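Forums > Manipulation > Software and Tooling > Marker-cube hand trackers: jitter at grasp

kettlebolt
so we're doing the handheld gripper thing, two hands, fiducial cube on the back of each, head cam looking down. Software side is me and half of another person. Pose from the cube is fine in free space. Gets ugly right when the fingers close on something. Orientation jumps, comes back, jumps. The policy learns the jump. I have a replay where the arm does a little curtsy before every grasp.

2,159 episodes recorded. Filtered down to 2,035 with our current rejection script and I don't trust the script.

Stack is the Evunus tracker, stock settings, into our own smoother, into the Trendis planner for replay on the arms. Questions

- anybody else getting this at close only
- is it the smoother or upstream
- do I throw out episodes or repair them

ostrava_lab
Upstream. It's the planar flip. When only one face of the cube is visible and it's close to square-on to the camera you get two pose solutions with nearly the same reprojection error and the solver picks whichever. People rotate the wrist as they close so you land in that zone every time.

Print both errors per detection, not just the winner. If the ratio is near 1 when it jumps, there's your answer.

mid_span
^ this, but also check you're solving on all visible faces as one rigid body. A lot of trackers solve per marker then average. Averaging a good pose with a flipped pose gives you a pose that's wrong in a whole new way and looks smooth, good luck finding it

kettlebolt
ok checking. Stock Evunus config says "fusion: mean". Is that the averaging

mid_span
that's the averaging

kettlebolt
great. Great great great

tinsnip
I'd go the other way here. Everyone jumps on the flip because it's the famous one. Jumps at close only, not during reach? Could be the cube moving. What's it mounted on? If squeezing the trigger flexes the body where the cube sits, you get a real rotation of the cube that isn't a rotation of the fingertips. Solver's telling you the truth, your extrinsic is the lie.

ostrava_lab
A flexing mount gives you a degree or two, smoothly. OP said jumps and comes back. Different signature.

tinsnip
OP said a curtsy. A curtsy is smooth lol

kettlebolt
it's after the smoother so everything is a curtsy. Raw is jumps. Will plot raw tonight

gridwell
While you're in there, what is the smoother? If it's running on Euler angles stop reading this thread and go fix that first

kettlebolt
quaternions. But I was not checking sign between frames until, uh, Thursday

gridwell
So some of your curtsy is just that. q and -q same rotation, blend across the sign change and you swing the long way round. One line, if dot < 0 negate. Then re-run everything before you blame the cube.

kettlebolt
already re-ran w/ the sign fix. Big ones gone, these are the ones that stayed. Should've said

hollowpin
Timestamps? We had the "only at close" thing for a month and it was neither flip nor flex. Finger width came over its own channel, stamped on arrival, and pose was stamped at exposure. So width was late against pose, and in replay the gripper shut after the wrist had already started lifting. Looked like a tracking error, wasn't one. Compare against one clock. Blink an LED in view and log it on both sides if you have to, ugly but it settles it.

kettlebolt
width is from the same camera, two little tags on fingers, so same stamp. I think. The Brellora logger restamps on write though?? looking

hollowpin
It does if you leave the default on. There's a flag for keeping source time. We found out the hard way.

kettlebolt
found the flag. It was off. So I've got mean fusion AND restamping. This is a fun Sunday

pale_axis
Does the restamp hurt you if both streams get it, though? Constant delay on both cancels.

hollowpin
Not constant. It's whatever the disk queue felt like. Check the spread not the mean. Ours went to 100 ms on bad writes.

pale_axis
fair

kettlebolt
Update. Plotted raw for an episode from the worst batch.

1. ratio of the two solutions sits right on top of 1 through the close. ostrava_lab wins that one
2. there IS also a slow drift under it when the fingers squeeze. Small. tinsnip gets partial credit
3. restamp spread is bad on one machine only, the one with the old drive

Switched to rigid body solve over all faces, most flips gone. The ones left are where one face is visible and nothing else, hand over hand, or the wrist turned so the top face is flat to the camera. We look straight down so the top face is flat to the camera kind of a lot. Didn't think about that when we put the camera on the head mount.

tinsnip
partial credit accepted

mid_span
What does the view look like? Straight down from head height is a rough angle for a cube, you want it tipped so at least two faces show. Post a frame

kettlebolt
one from the head cam side, both hands out toward the table. Basket stuff, that's the task family with the worst numbers

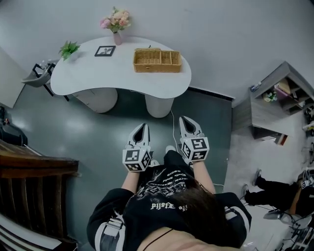

ostrava_lab wants to know how many frames in that family go down to a single face. Get that number before you touch the smoother again. If it's a small share then gate on the ratio, mark those as missing and interpolate across the gap from both sides. If it's large, interpolating is just making data up and you should add a prior from the last good pose to pick between the two solutions.

kettlebolt
was typing that count up when you asked, haha. Don't have it yet, script is crawling through the basket family now. Gut says small share of frames but bunched up exactly where it matters

gridwell
Bunched is the problem. Interpolating over half a second of reach, who cares. Interpolating over the close, that's the bit the policy needs.

pale_axis
Use the prior. Two candidates, take the one closest to the constant velocity prediction. Cheap, works on old recordings, no new hardware.

mid_span
Works till you lose track altogether and come back in on the wrong branch, then the prior holds you there happily. Seed it from a frame with two faces or more and run it backward as well. Where forward and backward disagree, reject the episode.

pale_axis
Forward backward is offline only tho

mid_span
OP's problem is offline. It's a dataset

pale_axis
ok yes

kettlebolt
doing forward/backward. Also is anyone fusing an IMU on the gripper, would kill the ambiguity I assume

hollowpin
It kills the flip for sure, gravity alone picks the right branch most of the time. Costs you another clock. See my earlier pain

tinsnip
Or rotate the cube 30 deg on its mount and reprint. Zero software. I know it's a software forum

ostrava_lab
No, that's right, and cheaper than anything we've said. Just version the extrinsic with it. If half your episodes have the old cube offset and half the new one and the metadata doesn't say which, you'll be back here in December.

kettlebolt
metadata currently says "gripper: yes"

gridwell
oh no

kettlebolt
I'm adding a calibration hash per episode today. Also going to stop letting the filter script reject silently, it drops an episode if the smoothed velocity goes over a limit, so it was dropping the visible flips and keeping the averaged ones. So the 2,035 are probably the *worse* set in some ways. Keeping all 2,159 raw and reprocessing the lot.

mid_span
Do that. Velocity limit on smoothed output tells you about your smoother and not much else. Put the check on raw, before fusion.

sandhu_user
Jumping in, we run Sandhu replay and not Trendis, and it clips joint acceleration quietly. So a flip in the data came out as a soft wobble on the arm and we chased the arm controller for ages. Does Trendis do something like it? If so your replay isn't a good judge of whether the fix worked.

kettlebolt
it does time scaling when it can't hit a waypoint. So yeah it stretches. Hm. That's the curtsy isn't it

sandhu_user
Could be. Turn scaling off and let it fault. Faults are useful, you get the index of the bad waypoint.

tinsnip
please do this in sim first

kettlebolt
sim first yes. Ran 4 of the basket episodes through just now, rigid solve + forward/backward, scaling off. Three run clean, one faults at the close, both hands in over the basket. Going to look at that one frame by frame, my bet is fwd and bwd agree on the wrong branch and there's no two-face frame anywhere near to seed from

mid_span
Post the ratio plot for it, with both candidates' rotation drawn, not only the picked one

kettlebolt
will do, after food. The basket count finished too, will put it in same post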